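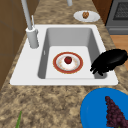
# Review of the Gravemeo Under-Counter Water Filter

Facilities Services, Thibodeau Residences
2 August 2022

## Background

Thibodeau Residences maintains 60 furnished apartments for visiting staff and their families. Residents have for some years bought bottled water in quantity, and the cost of collecting the empty bottles has become a regular item in the building budget. In December the office was asked to assess a fixed filter that could be fitted in each kitchen without changing the existing faucet.

The Gravemeo unit was selected for trial because it connects to the cold supply line below the sink and needs no second spout. A competing unit from Romton was considered and set aside at an early stage. It requires a separate dispensing tap, and the building's lease terms do not allow new holes to be cut in the countertops.

## Contents and Construction

The unit is supplied with one housing, one cartridge, a wall bracket, two lengths of hose, a wrench and a printed manual. The housing is solid and the threads are cleanly cut. The bracket is less satisfactory. It is made of thin metal and flexed when a full cartridge was hung from it, and the screws supplied were too short for the cabinet backs. Longer screws were substituted in every apartment.

The hoses are adequate for a standard cabinet. Where the shutoff valve is on the far side from the bracket, the shorter hose does not reach, and an extension must be bought separately.

## Installation

Units were fitted in 14 apartments by the building's own maintenance staff. Most installations were completed within an hour, including the time needed to clear the cabinet and flush the line. The manual is clear on the order of work, although the drawing on the fourth page shows the inlet and outlet reversed. The written instructions are correct and should be followed in preference to the drawing.

Cabinets containing a pull-out trash bin presented some difficulty. The bracket must be placed high on the side wall in such cases, which leaves little clearance for removing the cartridge. Installers should check this clearance before drilling.

## Performance

Residents were given a short questionnaire after the first month and again at the end of the trial. The taste of the water was rated as improved by most households. Several reported that tea and coffee were noticeably better, and a number stated that they no longer bought bottled water for drinking. One household found no difference and asked that the unit be removed, and this was done.

Flow was the most frequent subject of complaint. The filter slows the cold supply, and the effect is most apparent when a large pot is being filled. Hot water is not affected. The reduction became more marked toward the end of the cartridge's life, and residents in two apartments believed that the faucet itself had failed.

No laboratory testing was carried out. This review makes no finding on the removal of any particular substance, and readers with health concerns should consult the published test results for the cartridge.

## Maintenance

The manufacturer recommends a new cartridge every 7 months. The office found this interval suitable for apartments with one or two occupants. Larger households required a change somewhat earlier.

Changing the cartridge is simple in principle. The supply is closed, the pressure is released at the faucet, and the housing is turned by hand or with the wrench. A quantity of water remains in the housing and will spill, so a shallow pan should be placed underneath. The sealing ring must be seated with care. In one apartment it was pinched during reassembly, and the cabinet floor was damaged before the leak was noticed.

The unit has no indicator to show when a cartridge is due. Staff wrote the fitting date on a label inside each cabinet door, and this has proved sufficient.

## Cost

The trial cost $1,472 in total, covering the units, longer screws, hose extensions and one set of replacement cartridges. Labor was not charged separately.

## Assessment

The Gravemeo filter is recommended for general use in the apartments, subject to replacement of the supplied screws and an inspection for leaks on the day following each cartridge change. It is not recommended for the shared kitchen in the Esau wing, where large volumes are drawn at mealtimes and the reduced flow would be an inconvenience.

Residents who wish to have a unit fitted may apply in writing to the Facilities Services office. Cabinets must be emptied before the appointment.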